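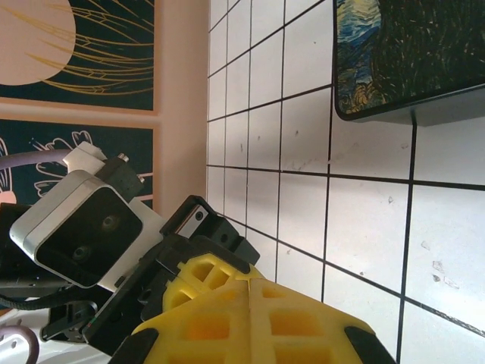

Started just after eight. Heiðrún had already wiped down the lens on the wrist camera and run the homing check, so I only had to log in and pick up where we stopped. The tiled bathroom corner is the last of the rooms on the Idolcombe list and I'd like to be shot of it before the end of September.

The total stood at 1,201 episodes when we broke for lunch. That is all rooms together, kept ones only. I threw out 11 from the morning. Most were my own fault: I let go of the handle too early and the arm sagged before the stop key registered, which leaves a nasty little dip at the end of the track. Leif says the training code would trim it. I'd still sooner not hand it over like that.

The yellow fingers are doing well on the soft things. They give a bit when they close, so a sloppy approach doesn't matter as much as it did with the hard ones. The trouble is that I get lazy with them. Jayanthi watched over my shoulder for a while and said all my approaches were coming in from the same side, and she was right. If every example comes from the left, the model will only know how to come from the left. Spent the next hour making myself start from awkward places – wrist rolled over, too high, too close to the wall.

The tiles are a nuisance. They're glossy, and the depth readings go patchy when the camera is tilted towards them. Oluwaseun wants that left in. His view is that people's bathrooms are shiny and the thing had better get used to it. I asked him to write that down in the collection notes so I don't have to argue it again with Siltham when they go through the data.

After lunch, five sets with the lamp moved. Would have been six but the recorder ran out of disk in the middle of the last one and I hadn't noticed the warning. Moved the old Kirkegaard files to the spare drive, which took until gone three. Must ask Bergþóra whether we can delete them.

Wrote labels for the rest of the afternoon. Dull work, and my wrist aches from the handle. I've been typing "reach, close, lift, place" so often that I put it in an email to the dentist.

Tomorrow: more starts from the right-hand side, check the cable ties at the wrist, buy milk for the office.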